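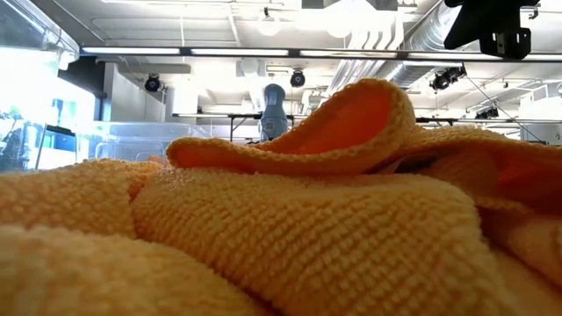 Zawadi Kioko nada en el lago de Skumstead de octubre a abril, y quedar con ella en invierno significa quedar en el embarcadero, qué remedio. Yo llegué un martes de marzo a las ocho menos diez, con dos jerséis y un café de gasolinera, convencida de que me pediría posponerlo por el viento. Ni hablar. Ya se estaba quitando las botas. Antes de hacerle la primera pregunta me cayó un pequeño sermón sobre toallas, porque yo había traído una de esas finitas de viaje y le pareció un insulto. «Rizo gordo», me dijo, «amarillo tirando a naranja si puede ser, de esas que se doblan mal y ocupan media bolsa. ¡Las finas no te secan, te pasean el agua por la espalda!».

El agua estaba a siete grados. Lo sé porque Zawadi lleva el termómetro atado con un cordón de zapato y lo lee en voz alta, como quien canta la lotería.

—¿Y eso es mucho o poco? —le pregunté.

«Para marzo, un lujo. En enero me meto, hago 100 metros pegada a la orilla y fuera. Con siete ya puedes pensar mientras nadas, que en enero no piensas, solo cuentas brazadas y te acuerdas de tu madre».

Empezó tarde, a los cuarenta y tantos (no me quiso dar la cifra exacta y yo tampoco insistí). Trabajaba en la centralita de Meltel, con turnos partidos, y tenía tres horas muertas al mediodía que no le daban para volver a casa. Una compañera, Bethel Alemayehu, la arrastró a la piscina municipal. La piscina cerró por obras, Bethel propuso el lago y Zawadi dijo que sí pensando que era broma.

«Entré hasta las rodillas y le solté de todo. Ella ya iba por la boya, la tía. Volví a la semana siguiente por orgullo, te lo digo como es».

Ahora lo que tiene entre ceja y ceja es el Trokavum, la travesía de finales de mayo: 2208 metros de punta a punta, sin neopreno. El año pasado la sacaron del agua poco antes del final, temblando y de muy mal humor. Le pregunto si le da miedo repetir y se toma su tiempo, mira el agua, se sube el gorro.

«Miedo me da la salida. Tanta gente, tantos codos. Lo otro ya lo conozco. El año pasado desayuné fatal y salí demasiado rápido, como si me persiguieran. Este año voy a salir la última y que me llamen lenta».

Del desayuno podría hablar una hora entera. Gachas con plátano, un huevo, té muy dulce, nada de leche. Y luego está la vuelta al calor, que para ella es la parte delicada: primero lo de arriba, gorro seco, calcetines, después andar un buen rato. La ducha caliente la deja para casa.
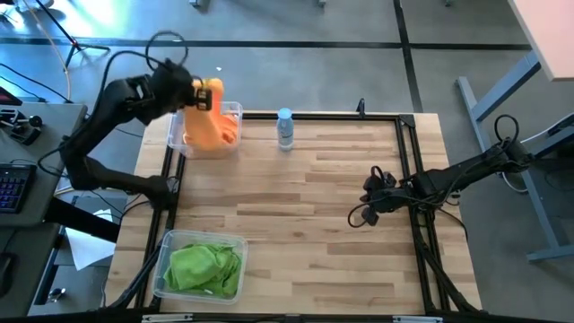

*La tela naranja, a medio sacar de la caja de plástico transparente.*

Le pregunto qué le diría a quien quiera probar en otoño.

«Que venga en septiembre, cuando el lago todavía está amable, y que no falte ninguna semana. Y que no venga sola, por favor, eso ponlo bien grande».

Puesto queda. Me metí al final, por cierto, hasta la cintura y dando unos gritos que se oyeron en el aparcamiento. Zawadi me prestó su toalla de repuesto y todavía no se la he devuelto.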